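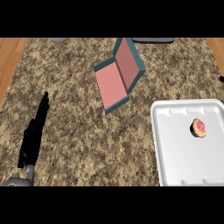

Figure 2. Open box with a salmon-pink interior and teal-blue rim on a speckled granite countertop (computer rendering).

4.2 What people keep in their small boxes

I went into this part of the study expecting to write a lot about jewelry, and I have to admit there was hardly any. When I asked the 40 people in our Bolside group to bring me a small lidded box from home and tell me about it, most of them turned up with buttons, stamps, foreign coins, dead watches and keys that no longer open anything. One woman brought a box of other people's baby teeth (her own children's were in a drawer, she said, so these had to go somewhere). I didn't ask a follow-up question and I still regret it.

What struck me while I was typing up the interviews was how often people talked about the lid before they talked about the contents. Open boxes like the one in Figure 2 came up a lot in the sorting task, and people had strong feelings about them! Several told me that a box left open on a kitchen counter is "in use," even if it has been sitting there for months, while the same box with its lid down is "put away." Facundo Montecinos found much the same thing when he ran the interviews in Aravena, although his group cared more about the room than the lid. For them, anything in the kitchen was in use, period.

I coded each interview for the words people used about getting rid of things. Of the Bolside group, 70 percent said they had never thrown out a single item from their box. They added to it, they moved it from house to house, and a few had bought a second box when the first one filled up, but they didn't empty it. Teemu Honkanen has suggested to me that the size of the box is doing the work here: it's so small that clearing it out never feels worth an afternoon. I like that idea, and it fits with what people said about garages and attics, which they complained about constantly and cleaned out fairly often.

Two people didn't fit the pattern at all. Both emptied their boxes every August, before the school year started, and both had picked up the habit from a grandmother. I had them down as outliers in my first draft, but after reading their transcripts again I think they belong with the families in Section 5, where I get into how these habits are handed down and who ends up with the box when somebody dies.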